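Dekside Party Table Supplies
Help and Ordering
Bowls, Plates and Table Covers: Frequently Asked Questions
Page last updated 28 December 2018

Most of the calls to our Dutotport store are about the same few things: how many bowls to buy, whether they can be used again, and how to get soup off a tablecloth. The answers are below. If your order has already shipped and something is wrong with it, go straight to the section on returns.

BOWLS

What sizes do the Saludo bowls come in?

There are small, medium and large. Small is for dips, nuts, ice cream and fruit. Medium is for soup, chili, cereal and side salads. Large is meant for sharing, and two people can serve themselves from it without bumping spoons. All sizes come in cream and white. The medium also comes in clear during the summer.

How many are in a pack?

Small and medium bowls are sold in packs of 36. Large bowls are sold in packs of 14. We don't split packs in the store or online.

How many should I buy?

For a sit-down meal, one per guest for each course that needs a bowl, plus a few spares. For a buffet, plan on more. People put a bowl down, forget where they left it and take a clean one. Parties with children also go through more bowls than the guest list would suggest. Unopened packs can be returned, so buy the extra pack if you're on the line.

Can I put hot soup in them?

Yes, hot but not boiling. Let the pot stand off the burner for a few minutes before you ladle. A full bowl of hot soup is awkward to carry by the edge, so fill it two-thirds of the way or carry it on a plate.

Are they safe in the microwave?

No. The Saludo bowls are not made for the microwave or the oven. Heat the food in something else and move it over.

Should a disposable bowl go on a plate?

You don't have to, but we suggest it for anything wet. A plate catches drips, gives the guest a place for bread or a spoon, and makes the bowl easier to pick up. Almost any dinner plate will do. It should have a flat middle at least as wide as the base of the bowl, or the bowl will rock. A plain cream bowl on a deep red plate with a scalloped rim looks dressed up enough for most tables, even on a busy flowered cloth.

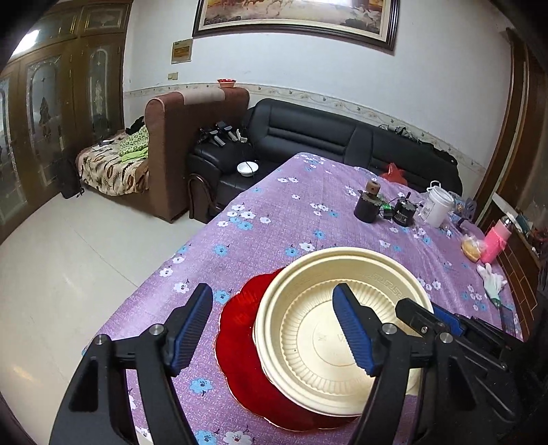

A customer wrote in to say that she does the reverse at family dinners: she sets the plates out alone and keeps the bowls stacked by the stove, so that each one goes to the table already filled. She finds it saves a trip around the table and keeps the kids from playing with the empties.

Both ways work. If the food is served from the kitchen, keep the bowls in the kitchen. If the pot comes to the table, put a bowl at each place before anyone sits down.

The bowl slides around on my plate. What can I do?

Glazed plates are slippery, and so is the bottom of a disposable bowl. Put a small paper napkin or a round doily between the two. A folded napkin is too thick and will tip the bowl.

How do I get stacked bowls apart?

New bowls nest tightly, and sometimes two or more come off together. Don't pull straight up on the top one. Hold the stack in one hand, push the rim of the top bowl sideways with your thumb, and let some air in. If that doesn't do it, twist a quarter turn. Before a big event, separate the whole pack ahead of time and restack the bowls loosely. It takes a few minutes and the serving line will move a lot faster.

Check each bowl for a second one stuck to the bottom. You'd be surprised how much of a pack gets wasted that way.

What's the best way to pick one up?

By the rim. A wide rolled lip is stiffer than the wall below it and gives your fingers something to hold. An empty bowl can be lifted with one hand, thumb inside and fingers outside. With food in it, use two hands on opposite sides or put one hand flat under the base. Squeezing the wall of a full bowl will bend it, and whatever is in it will come over the far side.

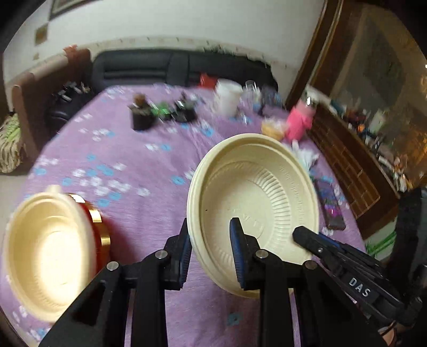

The same goes for clearing the table. Tip any leftover liquid into one bowl first, stack the rest into each other, and carry the stack with a hand underneath. Take spoons out before stacking. One spoon left in the middle will make the whole pile lean.

Can I wash them and use them again?

They are sold as single-use bowls and we don't recommend reusing them for food. Lots of people do rinse them and keep them for other jobs, such as sorting buttons and screws, mixing a little craft paint, or starting seeds in March. That's fine with us. Scratched or cracked bowls should be thrown out.

Can they be recycled?

It depends on where you live. Look at the marking on the bottom of the bowl and compare it with the list from your local trash and recycling service. Some places take this kind of item and some don't. If they do, scrape and rinse first.

TABLE COVERS

What are the Pekside covers made of?

The Pekside line is wipe-clean vinyl with a soft backing. It comes in solid colors and in floral prints, and the purple floral is the one we sell the most of. We also carry thin one-use covers on a roll, which are a different product and are kept in a different aisle.

How do I choose the right size?

Measure the top of your table, then add the drop you want on each side, twice. If the table top is 38 inches wide and you want the cloth to hang six inches on each side, you need a cloth 50 inches wide. Do the same for the length. For a round table, measure straight across the middle and add the drop twice in the same way.

Six to eight inches is a good drop for everyday use. Longer looks more formal but it ends up in people's laps.

Can I cut a cover to fit?

Yes. The vinyl doesn't fray. Lay it face down on the floor, mark the line with a pencil and a long ruler, and cut with sharp scissors. Cut a little long and trim after you've had it on the table. We can't take back a cover once it has been cut.

There are fold lines in it. How do I get them out?

Lay it on the table the day before and let it hang. Most creases drop out overnight in a warm room. For stubborn ones, use a hair dryer on low from the back side and smooth with your hand. Don't iron the printed side.

How do I clean up a spill?

Wipe it up right away with a damp cloth and a drop of dish soap, then wipe again with plain water. Tomato sauce, mustard, turmeric and beet juice will stain if they sit. For a stain that has already set, try a paste of baking soda and water, leave it on for ten minutes and wipe it off. Test a corner first. Bleach will dull the print.

Can I put a hot pot directly on it?

No. Use a trivet or a thick folded towel. A hot pan will leave a mark in the vinyl and we don't know of any way to fix it.

Does a busy pattern make the table look crowded?

It can. On a floral cloth, stay with plain bowls and plates and leave out the patterned napkins. It also helps to clear off everything that isn't part of the meal. Tools, mail and half-finished projects tend to collect at the far end of the table, and they show up more once there are place settings in front of them. If there's no other place for them, put them all in one box under the table until dessert is over.

ORDERS AND RETURNS

How long does shipping take?

Orders placed before noon go out the same day. Most packages arrive within three business days. You can also pick up in Dutotport at no charge, and we'll email you when the order is on the shelf.

What can I return, and for how long?

Unopened packs of bowls and plates can come back within 14 days for a full refund. Table covers can be returned if they are uncut and still have the paper band. Bring the receipt or the order email.

Some of my bowls arrived cracked.

Keep the pack and call or email the store with your order number. If only a few are damaged we'll credit you for those, and if it's most of the pack we'll send another one. You don't need to mail the broken ones back.

Do you rent real dishes?

We don't at this time. We sell dinner plates singly and in sets, and open-stock pieces can be matched later if you break one, as long as the color is still being made. Call before you drive over to check on a color.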